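Mesh or Foam? A Project Report on Chairs and Tables in Our Shared Study Room
Roy Sugden, Intro to Furniture and Interiors, 07/02/2026 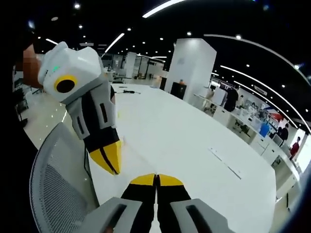
I picked seating for my project because I spend half my life in the Mahuika study room, and I wanted to know why I can work there for a whole afternoon with no trouble but start fidgeting after one chapter at home. My guess going in was that it was all about the chairs. I was partly right, and the part I got wrong ended up being my favorite bit of the project!

The room has big white tables and office chairs with light grey frames and grey mesh backs. My instructor let me swap in padded chairs from the Plirivby lounge for two weeks so I could compare the two. They have thick foam backs and they look a lot more comfortable (I really expected them to win).

What I did

I made a one-page form and left a stack of them by the door. It asked which chair you used, how long you stayed, how your back felt on a scale of 1 to 5, and whether you had any comments. I set out to get 100 forms and got 152, which I was thrilled about. Some people wrote me whole paragraphs. One person drew a chair.

I also measured seat heights and the gap between the seat and the underside of the table, and I spent several evenings sitting in both chairs myself with a notebook. I typed everything into a spreadsheet I named Zoltar, after the fortune teller machine, and my notes came to just over 4,000 words before I cut them down for this report.

What I found

For short visits, people liked the foam chairs better. The comments say things like "cozy" and "feels like a couch." Past the two hour mark it flipped, and the mesh chairs scored higher for back comfort. The word that came up most in the long-stay comments was "hot," always about the foam. Mesh lets air through, and you really notice that in a room with no fan.

Then there was the table, which I hadn't planned to study at all. A lot of people wrote about it without being asked! They loved having a large surface to spread out on, and several said the white top made the room feel brighter. A few complained about glare when the overhead lights were on and they were reading from glossy paper. I tried it with my biology textbook and they have a point.

The other surprise was the armrests. On the foam chairs they bump the table edge, so you end up sitting farther back and leaning forward to write. I think this explains some of the sore shoulder comments, but my form didn't ask about armrests, so I can't prove it.

What I would change

I would ask about height. Tall people and short people are all mixed together in my results, and I bet they would split apart in a really interesting way. I would also run it again in August, when the room gets properly warm, and try the Pruven seat cushions that two people recommended in their comments.

For now the mesh chairs are back at the tables and the foam ones have gone home to the lounge. I have also raised my desk chair at home by two notches, and I got through three chapters last night.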